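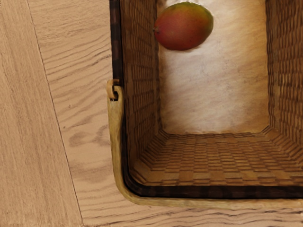

Most rental kitchen checklists I get handed were written by the person renting out the kitchen, and they read like it. "All surfaces clean and in good condition" is one box, one tick, done. I don't accept that box. A countertop has seams, a seam has two sides, and a tick tells me nothing about either. Take a wooden top with a dark seam between two planks and a woven basket with a mango at its far side: that's three things to check (top, seam, basket), and the usual form gives them no line at all. So I rewrote the form for the Sanna Street shared kitchen before signing for another season. My comments are under each item.

Home Kitchens Checklists Archive Contact

Shared Kitchen Walk-Through, With Comments
January
By Ottavio Melis

1. Water heater. Reading at the tap after it has run a while, written down as a number.
Comment: Last time the form said "hot." Hot to whom? Bring your own thermometer. The one hanging by the sink is a Jidex and it disagreed with mine by 3 degrees.

2. Fire extinguisher. Tag date, gauge, pin, bracket.
Comment: Tag current. Gauge in the green, for what a gauge is worth. Bracket loose, one screw missing. I was told it had "always been like that," and I wrote those words on the form.

3. Hood and filters. Pull one filter and look at the back.
Comment: The front had been wiped. The back had not. FAIL until I see it again.

4. Wooden work surfaces. Run a fingernail along every seam. Look across the wood at a low angle with a flashlight.
Comment: The owner says the tops were refinished with Morau oil. Maybe. Oil doesn't fill a scratch, and a shiny top can still hold old juice in the grain.

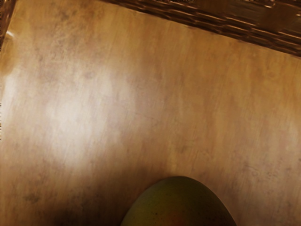
I don't fail a board for being old. I fail it if the fingernail catches, or if a stain is still tacky after washing. If the owner says a mark is "just character," wash it in front of them and check again.

5. Baskets and open containers. Lift, turn over, tap on white paper.
Comment: Crumbs in 2 of them. Woven ones get no raw meat near them, ever, and I don't care what the label says about washing.

6. Walk-in cooler. Door seal, inside release, log sheet.
Comment: Release works. The log had the same temperature in the same pen all the way down the page. I have never met a cooler that steady.

7. Floor drains. Pour a bucket.
Comment: Slow by the dish pit. The quote from Drandarus to clear the line was $1,905, and I'd get another quote.

8. Outlets near sinks. Press test, press reset.
Comment: All tripped. All reset. Fine.

Result: NOT PASSED. Items 2, 3, 6 and 7 open.

Comments (41) Showing newest

prepcook_dee: The same pen thing!! Ours is filled out through next week already.

Harlan T.: Seems harsh to hold up a lease over an extinguisher bracket. It's one screw.

O. Melis: Then it should take one minute to fix.

bakes_at_4am: Do you oil the boards yourself or leave it to the owner? Ours go gray by the sink.

Reply Report Older comments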